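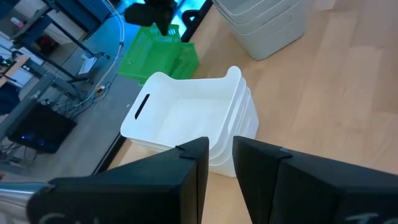 Mokimance Stacking Box, white, with lid

Item 1123
Sold by the carton or single

Back in stock. White plastic, plain sides, lid included. Same box as last year, new lid. The new lid fits the old box but the old lid does NOT fit snug on the new box, so if you are mixing, order spare lids (see bottom).

Good for: craft stuff, cables, baby clothes you can't part with, office supplies, holiday lights. Not for food. Not for the microwave, please, we had one come back.

Details
Size: small only right now. Medium expected December
Color: white. Gray is discontinued, sorry
Lid: lifts off, no hinge, no latch
Stacks with lid on. Nests with lid off
Max load per box: 3 kg
Label slot: none, stickers hold fine on the short side
Carton qty: 300

Stacking
Heavy ones at the bottom. We don't recommend going higher than your shoulder unless the stack is against a wall. Keep away from radiators and sunny windows, the plastic will yellow and the lids can bow a bit. A bowed lid usualy flattens out overnight under a couple of books.

Cleaning
Warm water, dish soap, soft cloth. No bleach powder, no scrub pads, they scratch. Top rack of the dishwasher is OK for the box. Lids by hand.

Shipping
Orders in before 2 p.m. go out same day from Brusgate. Singles ship nested with lids packed flat seperately, so check the bottom of the carton before you write us about missing lids. Full cartons go by freight, curbside only. Need a lift gate? Put it in the order notes.

Returns
30 days, unused, any packaging. Cracked in transit: send one photo and we ship another, keep the cracked one.

Goes with
Mokimance Spare Lid, white
Iketti shelf, narrow (three boxes across, tight fit)
Khurana label stickers, roll of 300

Does not fit the Iketti corner shelf. Too deep.

Bulk pricing, schools and offices: ask for Anisa Purba in sales, or use the quote form. Give her the ship-to zip and whether you have a dock. Quotes good for a month. Prices on this page are for singles, carton price shows in cart.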